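Folding and Storing Knitwear in a Small Room
Project report, Household and Textile Studies, first year
Submitted 7 September 2016

1. Why I chose this subject

When I moved into the Trurmont residence I had one wardrobe and one shelf for everything. In my country we hang most of our clothes, also the heavy ones, and I did the same in the first winter. By December two of my jumpers had become longer at the front, and one had small points on the shoulders from the hanger. My tutor suggested that I make this problem into my project.

The question of the report is simple: which way of folding keeps a thick jumper in good shape and takes little space on a narrow shelf?

2. Method

I tried three ways of folding. The first is the shop fold, with the sleeves behind and the body folded in half. The second is the fold in thirds, which makes a smaller packet. The third is rolling. Each jumper stayed on the shelf for 9 days in each fold, and afterwards I laid it out and looked for lines and pulled stitches. I also asked the students on my corridor to fill in a short form about how they keep their knitwear. I received 89 forms, more than I expected, because the residences at Moser and Finadport also passed it on.

All folding was done on the bed, as the desk in my room is too narrow for an open sleeve. I smoothed the sheet with my hand first, but it is difficult to make it completely flat.

3. Results

Rolling was good for thin jumpers and bad for thick ones. A thick roll opens by itself and pushes the others from the shelf. The fold in thirds saved the most space, but it left two lines across the chest which were still there the next morning.

The shop fold was the best for cable knit. The cables are raised, so they do not like a sharp fold, and it is better when they run along the length of the packet and turn only once, with a soft round edge.

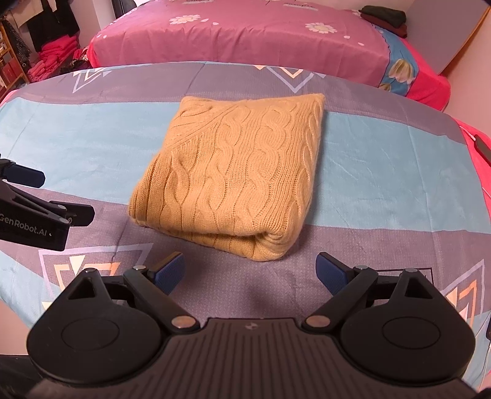 It is also important not to press the packet with the hands at the end, which I did in the beginning. The wool needs some air inside. I put the heaviest pieces at the bottom of the shelf and no more than 7 in one pile.

4. What I would change

I used only my own jumpers, and they are not all the same age. With more time I would buy two equal ones from Rostari and keep one on a hanger for comparison. The form should also have asked about drawers, as many people wrote about them in the margin.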